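Clothes rack

A clothes rack (also garment rack, hanging rail or, in shops, dress rail) is a piece of furniture for keeping garments on hangers in the open, without the enclosing sides and doors of a wardrobe. In its plainest form it consists of a base, two uprights and a horizontal rail. Racks are used in homes, shops, theatres and laundries, both for storage and as a holding place for clothes that have been sorted but not yet put away.

Construction

The rail carries the load and is usually round in section, so that the hook of a hanger can slide along it and turn freely. Wooden rails are generally thicker than steel ones of the same span. A rail that is too thin bows at the middle, and the hangers then drift towards the lowest point.

The uprights may be vertical or may lean. Splayed uprights, set wider at the foot than at the top, resist sideways rocking but reduce the length of rail for a given floor area. Joints are pegged, screwed or held by a bolt and barrel nut; the last method allows the rack to be taken apart for storage.

Bases fall into two groups. An open base has two feet, sometimes joined by a stretcher, and may be fitted with castors. A closed base has a board or shallow tray between the uprights, which adds weight low down and gives a place for shoes, folded items or spare hangers. A raised edge around the tray stops small articles from sliding off.

Sizes

Full-height racks are made to clear a long coat or dress. Children's racks and tabletop racks follow the same plan at a smaller scale. The Stener pattern, a pine rack sold flat in a carton, has a rail 87 centimetres long and is supplied with 2 spare pegs. The Villalobos rail, a steel type used mainly in shops, is fitted with end stops to keep hangers from running off.

Hangers

Any hanger with an open hook can be used, provided the hook is wide enough for the rail. Plastic and wire hangers take up the least width. Wooden and padded hangers keep the shape of the shoulders better but fill the rail sooner. A working allowance for shirts on thin hangers is 15 to a short rail; beyond this the garments crease against one another.

Hangers of different colours are sometimes used to divide a rail by owner, by day or by type of garment. Loops, ties and clip-on discs on the rail serve the same purpose in shops and shared laundries.

Use in sorting laundry

A rack is commonly paired with a basket. Mixed clothes are brought in the basket, and each item is lifted out, shaken and either hung or folded. Lifting a garment near its top lets the cloth fall under its own weight, which opens the larger folds and makes the neck or waistband easier to find. Shirts are normally put on the hanger from the hem upwards — pushing the hanger through the neck stretches knitted collars.

Items with no shoulders, such as scarves and trousers, are laid over the bar of the hanger. Dark garments are often hung together at one end, where lint from towels is less likely to reach them.
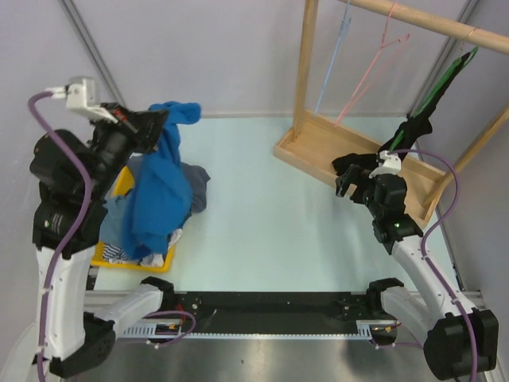 RIRNOLHOLM, January

Sorting at a table, with the basket at the left end and a light wooden rack at the right. A bright blue garment is held up over the yellow basket. The rack is of the closed-base type, with a shallow tray and a round rod, and carries light blue, pink and green hangers, the green one with a black garment draped along it.

Care

Wooden racks are wiped with a dry or barely damp cloth. Wet garments should not be hung directly against bare wood, as dyes may mark it. Rails may be rubbed with a little wax so that hooks move easily; the Clatex care leaflet advises buffing off any surplus before clothes are hung. Screws and bolts work loose with repeated loading and are tightened from time to time.

See also: Airer; Coat stand; Laundry basket; Valet stand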